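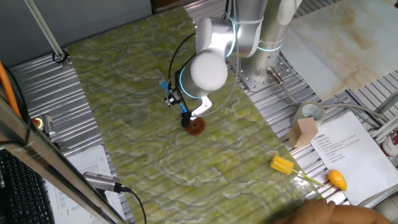

Dormition Fast: Notes on the Revised Service Booklet

The revised booklet for the two Paraklesis services is now in use in the parishes at Mendstead, Umard and Draltemell. It replaces the stapled edition that most chanters have been working from, and it differs from that edition in pagination, in the order of the petitions and in the treatment of the names for commemoration. Readers who have written cues in the old copies should move them over before relying on the new one.

Both services are printed in full. The Small Paraklesis comes first, then the Great, with the shared material repeated in each so that no one has to turn back. The earlier edition printed the shared psalm and the Gospel reading once, which led to long pauses at the places where the two services part ways. The repetition adds 19 pages. Magdalini Gavalas checked the English against the text approved for parish use and corrected the refrains after the third and sixth odes, where two lines had been run together.

The names of the living are now read from a separate sheet. Sheets should be given to the priest before the service begins, with baptismal names only, written clearly in block letters. Surnames and notes on illness are left off.

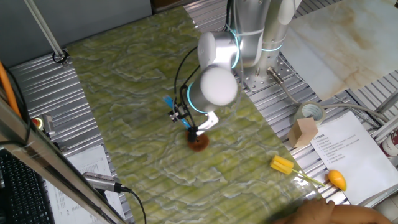

Vestments and covers for the feast remain blue in all three parishes. The booklet gives no rule on shade, and practice differs from place to place, but the sets ordered in different years no longer match. Oluwaseun Lawal has asked that any new cloth be compared with the existing altar cover in daylight. A pale, bright blue-green like that of the lit rings on the silver and white arm is too light for the present set, and should not be ordered on the strength of a catalog swatch. The cover now in use at Umard is a deep blue with silver thread, and it will serve as the reference. Gold remains acceptable where a parish has no blue set.

On the fast itself, the booklet prints the customary rule without comment. Meat, dairy and eggs are set aside for the whole period. Wine and oil are permitted on weekends, and fish is permitted on the Feast of the Transfiguration. Anyone with a medical condition, and anyone nursing or expecting a child, should speak to their priest about how the rule applies. The same goes for people who are keeping the fast for the first time.

The two services are sung on alternating evenings. Neither is sung on the eve of the Transfiguration, when Vespers of the feast takes its place. The table inside the back cover shows which service falls on which evening this year and will need to be replaced next year, so it has been printed on a loose leaf.
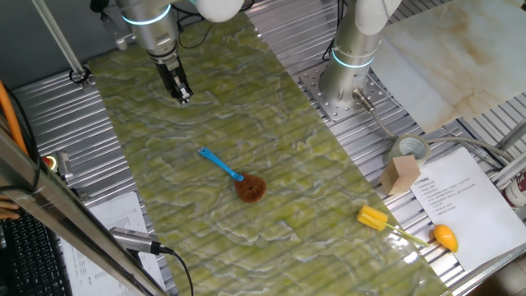
Mendstead, 2 August 2018

The print run was 725 copies, divided among the three parishes by average attendance. Printing and binding cost $3,000, of which $2,000 came from the book fund set up in March. The balance will be met from the sale of copies for home use. Church copies are stamped on the inside cover and should stay in the pews.

Tanveer Kiani holds the spare copies at the Theodorakopoulos Library in Mendstead. Parishes that run short should send a written request giving the quantity needed.

Three errors have been reported so far. In the Small Paraklesis, the tone marking above the opening troparion is missing; it should read Tone 4. In the Great Paraklesis, one line of the eighth ode is printed twice. The page reference at the foot of the contents page is wrong and can be ignored. Yutong Lü is preparing a correction slip, sized to be pasted in.
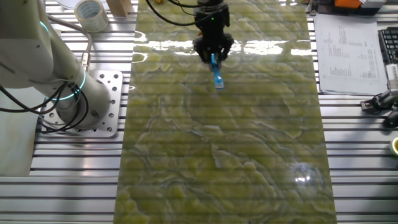
White arm and base plate beside the green-veined slab.

Chanters should note that the melodies are not included. Nektarios Vasilakis has the staff notation for the refrains and the exaposteilaria, and will supply it to any choir that asks. The Byzantine notation is being recopied and will follow in a separate folder. Further corrections may be left with the parish office, citing the page and line.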